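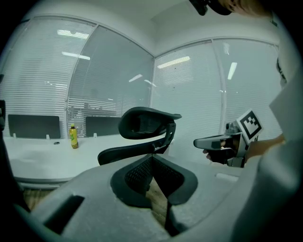
Which chair are we keeping for the long white desk?

The black one with the headrest and the mesh back. The other types go back to Redgate or into the store at Praltholm.

Galbridge workshop, room notes, September 2019

Started on the chairs after the morning meeting. Headrest on the black one was sitting too far forward and pushed your head down when you leaned back. Tilted it back one click, tried it, put it one more. Fine for me. Pornthip is shorter and wants the whole back lowered. It moves in steps: lift to the top and it drops to the lowest position, then pull up until it catches. I forgot this and spent a while looking for a lever that doesn't exist.

Gas lift was slow. Turned the chair over on a blanket and wiped the column. There was hair and thread wound into two of the castors. Cut it out with the small snips, pulled the castors and brushed the sockets. Rolls straight now. Put the soft castors on for the wooden floor and kept the hard ones in a labelled bag in the second drawer. Please don't swap them back, the hard ones leave marks on the boards.

Armrest bolts: one loose on the left side, took nearly a full turn. Checked the right as well, it was tight. Allen key is the 4 mm. The key from the Saengthong kit is worn at the end and slips, so I've taped it and moved it to scrap. Use the one with the red handle.

Desk height. Measured from the floor to the top at both ends with the steel tape and the left end is 3 mm low. You can't feel it sitting down but a pencil rolls. Adjusted the foot under that end and locked the nut. Measured again, level. Wichai asked whether the floor is the trouble and not the desk. Could be both. I laid the long level on the boards by the window side and there is a slight dip. Left it alone.

Spacing. Kittipong wants 140 cm per person along the desk. I marked that out with masking tape on the back edge and we sat down to try it. Elbows fine. The armrests go under the top only if they're dropped to the bottom setting, otherwise they knock the edge. There is already a small chip from this. Touched it in with the white filler, one thin coat, second to go on when it has hardened. Don't lean anything on it.

Behind the chair we need room to get past with a box. Tried 60 cm between the back of the chair and the next thing along. Prasert got through sideways with a crate but had to lift it. Not enough. Will try it wider before anything gets fixed to the wall.

Lights: the overhead ones show up on the desk top when you sit at the far end. Turning the seat a little helps. Thanakorn has a roll of matt film left over from the Praltholm job and will bring a piece to try. If it bubbles we do without.

Cleaning. Desk top wiped with plain water and a drop of washing-up liquid, then a dry cloth. No spray on the chair mesh, vacuum with the brush head only.

To do:
second coat on the chip
wider gap behind the chairs, measure and write it here
ask Redgate if they collect or we deliver
felt pads for the desk feet, the old ones have gone flat
new 4 mm key for the Saengthong kit

Pornthip has the blanket.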